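Visite chez Lindholm : le jour où la pince ne voulait plus lâcher

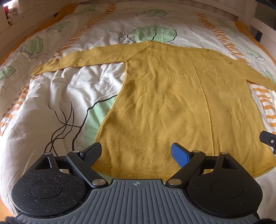

Un pull jaune moutarde étalé sur le lit, les deux doigts de la pince ouverts au-dessus.

Je suis arrivé à Irkidthorpe en mars, avec un petit groupe de visiteurs, pour voir l'atelier où la société Lindholm prépare son projet Drilholm. Le projet veut apprendre à des machines à plier et ranger les vêtements dans une chambre ordinaire. On nous avait annoncé une démonstration. Nous avons surtout assisté à une panne, et j'en suis plutôt content, car on apprend beaucoup dans ces moments.

La matinée avait commencé normalement. L'opératrice tenait la pince à la main et montrait les gestes : approcher le bord du tricot, fermer, soulever, poser. Au neuvième essai, les doigts se sont fermés sur une manche et ne se sont plus ouverts. Elle a relâché la gâchette deux fois, sans résultat. Elle n'a pas tiré. Elle a posé l'outil à plat, coupé l'alimentation, puis dégagé les mailles doucement, avec l'ongle.

Le responsable nous a expliqué la cause probable. Un brin de laine était entré dans l'articulation, et le moteur continuait à forcer. La limite de courant devait être réglée à 600 milliampères, mais après une mise à jour elle était restée à 800. À cette valeur, m'a-t-il dit, un doigt humain coincé peut être blessé - pas gravement, mais assez pour remplir une déclaration.

J'ai demandé pourquoi le réglage n'était pas contrôlé au démarrage. Il a reconnu que ce contrôle existe sur le modèle de leur autre site, à Fluston, et qu'il n'a pas encore été copié ici. J'ai apprécié la réponse, même si elle ne m'a pas complètement rassuré.

La visite a repris après le déjeuner, avec la bonne limite et une brosse posée à côté de l'outil pour enlever les fibres. On nous a aussi montré le cahier des incidents, écrit à la main. Celui du matin y figurait déjà, avec l'heure : 10 h 40. Dans la colonne « suite donnée », la case était encore vide.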